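From: Rupert Ortner
To: Bolport tenants list
Date: 5/10/23
Subject: Re: kitchen paper, again

Regula Gasser wrote:
> Could whoever orders for the third floor please stop
> switching suppliers? The new rolls don't fit the holder
> and fall off the wall when you pull. We had the same
> trouble in January.

Regula, guilty as charged. I changed us over to Dinine because they were cheaper by the case, and I did not measure the holder first. I now own a tape measure.

In my defense, the old rolls from Nundus cost 69 a case and came apart at the first sight of coffee. The new ones are tougher and a good deal taller. White, tall, stands up straight, which is more than I can say for the dish rack.
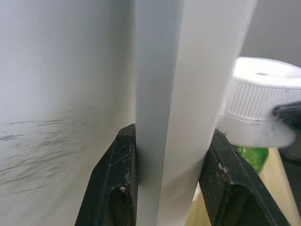

Tadeusz Kalinowski wrote to me off list that the holder was always the problem, that it was hung by someone with a grudge against walls, and that he'd sooner see the rolls stand on the counter and be done with it. I don't mind that plan, except that the counter is next to the sink and the sink is next to people who shake their hands like dogs.

So, two options. We buy a longer holder (around 20, and I'll put it up myself, so stand back). Or we finish this case and go back to the flimsy stuff, and I never speak of savings again.

Please answer to the list, since my inbox already has 369 messages in it and most of them are about the bike room. The bike room is Damian's. I have never had a key.

Rupert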